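Grernow tests two hand-held grippers before summer order

The automation workshop in Grernow has finished the first part of its gripper comparison. During April the team tried two hand-held grippers, the Akex and the older Akeck, on the same table and with the same set of small objects. The tool which wins will be ordered for all 6 work places of the workshop.

Each gripper had to pick up an object, carry it over the table and put it down on a marked point. In total 284 attempts were recorded. The Akex needed less correction by the operator, but it was slower to close on thin things like a ruler or a key. With the Akeck the operators complained mostly of the weight, which they felt in the wrist after 100 attempts. 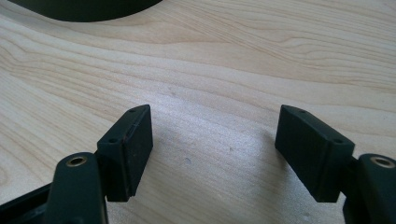 Open fingers of a hand-held gripper over the test table. The pads show small screw holes.

The pads were also a subject of discussion. The workshop at Szűcs, which lent the second set of pads, prefers a softer surface and says that it keeps round objects better. In Grernow the softer pads held well, but they had to be cleaned more often. For this reason both kinds stay in the comparison.

The second part will begin when the new controller is delivered. It is planned to repeat 126 of the attempts with a robot arm, using the same pads and the same objects. The results of both parts will be put on the page of the workshop.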